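Trovus toy hire: play kitchen sets

What is included in a play kitchen set?
Dishes, toy food and a handful of kitchen items, packed in a lidded crate. The contents list is fixed to the inside of the lid. Sets vary slightly between the Dinholm and Clendon branches.

How long can I keep a set?
The standard loan is 10 days, counted from the day after collection. Nurseries and childminders may apply for a longer loan by writing to Maricica Gavrilă at the Dinholm branch.

How should the items be cleaned?
Wash plastic items in warm soapy water, rinse and leave to air dry. Do not use a dishwasher. Fabric items are washed by us and should be returned as they are.
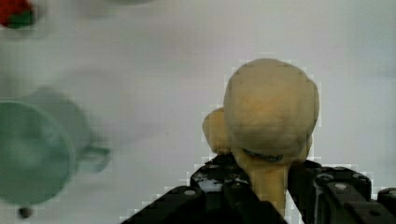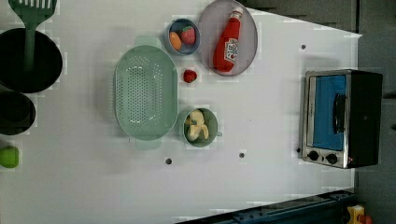
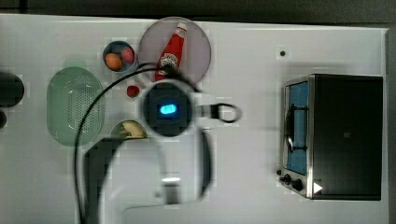
Kitchen items on a white tabletop. The second picture shows a toy orange and a toy strawberry in a blue bowl.

Can real food be used with the dishes?
No. The dishes are supplied for pretend play only and are not tested for contact with food.

What happens if a piece is lost?
Report it on the return slip. The first 2 missing pieces in a loan are not charged. Further pieces are charged at the rate shown on the contents list.

Can I reserve a set?
Yes, by phone or at either desk. Reservations for January open in the first week of December. An uncollected set is released at closing time.

Who do I contact about a damaged crate?
Jhun Castillo, Clendon branch, extension 218.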